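Home | Guides | Walls | Floors | Tools | Ask | About

How to patch and touch up a painted wall (without buying the kit)

Every spring the hardware store puts a wall repair kit by the register, and every spring I look at what's in it. A tub of filler, a plastic knife, a square of sandpaper. Josetti sells one that claims to be "invisible in one step." I have tried it on three walls and could find the patch on all of them. Filling a hole is easy. Matching the paint is where most repairs go wrong, and no kit helps with that.

Start by deciding whether the mark needs filling at all. Run a fingertip over it with your eyes closed. If you can't feel anything, it's a stain or a scuff, and you should try a damp cloth with a drop of dish soap before you open any tub.

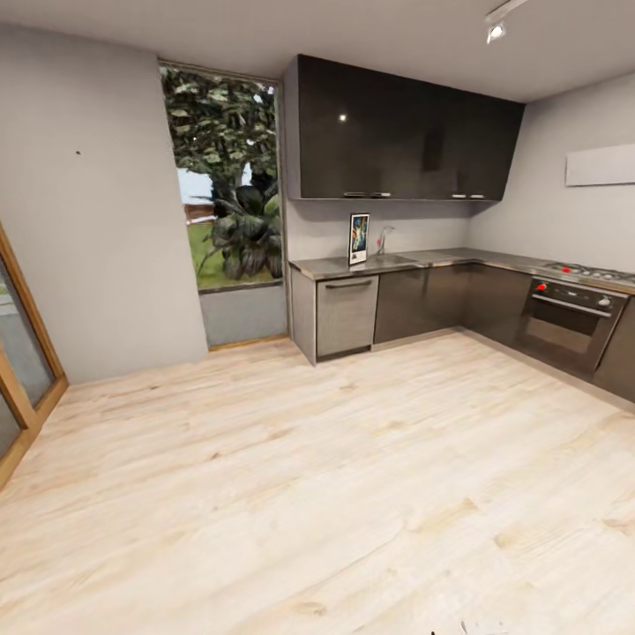 Plain walls are harder to repair than busy ones, whatever the paint company tells you. Flat color gives the eye nothing else to do. Take a pale gray wall like the one on the left, blank except for a tiny dark mark high up. I would leave a mark that size alone until I'd tried the cloth, then stand across the room and ask whether I still cared. A bad patch can easily end up bigger than the thing it covers. Tall windows make it worse, as light coming in from the side shows up every ridge.

If you do need to fill, this is the order I use:

1. Scrape off anything loose. Press any raised rim around the hole back in with the handle of a screwdriver.
2. Wipe away the dust and let the wall dry.
3. Put in a thin layer of ordinary lightweight filler. Pull the knife across once, nearly flat to the wall.
4. Wait. The Manzano tub says 5 minutes. I give it overnight, and I have never been sorry.
5. Add a second thin layer if the first one sank.
6. Sand lightly with fine paper, then wipe again.
7. Dab on primer, only over the filler. Skip this and the patch will probably dry duller than the wall.

Now the paint. Use what's left in the original can if you have it, stirred for longer than seems reasonable. The scanning machines at the paint counter are fine for a whole room. For a spot repair I don't trust them. My own hallway is a Balberg gray, and the "exact match" I was sold dried clearly bluer. Test a dab somewhere low and look at it the next day, once in the morning and once after dark with the lamps on.

Put it on with a small foam roller and feather the edge outward. A brush leaves strokes that a rolled wall doesn't have.

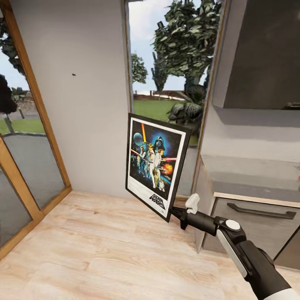
Then there is the oldest fix, which is to hang something over it. People who write about decorating are snooty about this and I can't see why. It costs one hook, and you can move it later. The piece should be a good deal larger than the damage, with an edge strong enough that the eye stops there. A thin black frame with a white border, such as the one on this Star Wars poster, does that well against pale gray, and the orange explosion and dark blue Vader helmet will hold anyone's attention. Just don't hang the weight from fresh filler. Put the hook in sound wall, or on a stud if the frame is heavy.

I'm doubtful about adhesive strips for this. Fernumness makes some that are supposed to peel off clean, and on paint that had cured for months they did. On newer paint they took a strip of it with them, and I was back at step one.

Keep the leftover paint in a small glass jar with the room name and the month on the lid.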